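Subject: Re: [venue-tech] Nernau show at the MacAulay: new date and what it does to the advance

On the new date, quoting the earlier message for those who joined the list after it went out:

> The Nernau show at the MacAulay will not take place in December as
> announced. The promoter, Wastine, has moved it to January 2023. The
> reason given is a routing problem with the freight from the previous
> stop. All tickets remain valid. Refunds are through point of purchase
> and the window closes 30 days after the notice.
>
> Can someone on the production side confirm whether the original
> advance still stands? We have a floor plan, a power request and a
> rigging plot, all dated before the change. I would like to know
> which of these to throw out.
>
> Also, is the room still set for 800 standing, or has that changed?

Taking these in order.

The floor plan is dead. The December plan assumed the thrust stage and the house barrier in its forward position. The thrust has been cut from the touring package, so the barrier moves upstage by 8 feet and the mix position moves with it. A new drawing will replace the old one in the shared folder under the same file name with the letter B added. If your copy does not have the B, do not tape anything out from it.

The power request stands. Audio stays on the isolated service stage left, lighting stays on the service stage right, and video takes the spare disconnect. Tarham is still the supplier for distro and cable. They have asked for the run lengths again because their first quote was tied to the old mix position. I have sent the new lengths. Please do not send them a second set.

The rigging plot is under review. The number of points has gone down, but two of the remaining ones have moved outside the area covered by the last roof report. Until the engineer signs the revision, treat the plot as a draft. No motors go up on a draft. 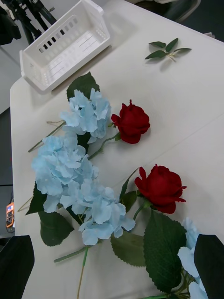 wkessel-prod

Capacity is the item most people wrote to me about off list. The license for the room has not changed, and 800 standing is still the figure on the contract. What has changed is the balcony. Wastine wants it seated for this show, with the rear rows held back for sight lines. The front of the balcony was sold as standing, so those buyers have to be moved to the floor or offered a refund. Box office has the list. It is not a production matter, but it affects the door count, and the door count affects how many people we put on the barrier.

Two further points that were not in the original question.

Load-in. The dock is shared with the building next door in January, and they have it first thing. Our first truck cannot back in until they clear. I have pushed the local crew call by an hour and left the rest of the day alone, which takes the slack out of the lunch break. Doors do not move. If the second truck is late, the support act loses its line check before the headliner loses anything. They have been told.

Sound limit. The limit at the mix position is the same as before and is measured over the same period. The meter used on the last few shows was reading high against the reference and has gone out for calibration. A rental unit will be at the desk. Log from the rental unit only, and write its serial number on the sheet — the last sheet came back without one and could not be used.

Merchandise asked for more space in the lobby. They can have the 500 square feet by the coat check, not the strip along the doors. That strip is an exit path and is marked as such on both versions of the plan.

Hospitality is unchanged from the old rider apart from the bus call, which is later. Parking for the buses is on the north side. The permit is applied for but not issued, so I would not print it on the day sheet yet.

Please send corrections to the list and leave my own address off the copy line. I get everything twice otherwise. Plan B and the revised day sheet will follow when the engineer's letter is in.

wkessel-prod
Production, the MacAulay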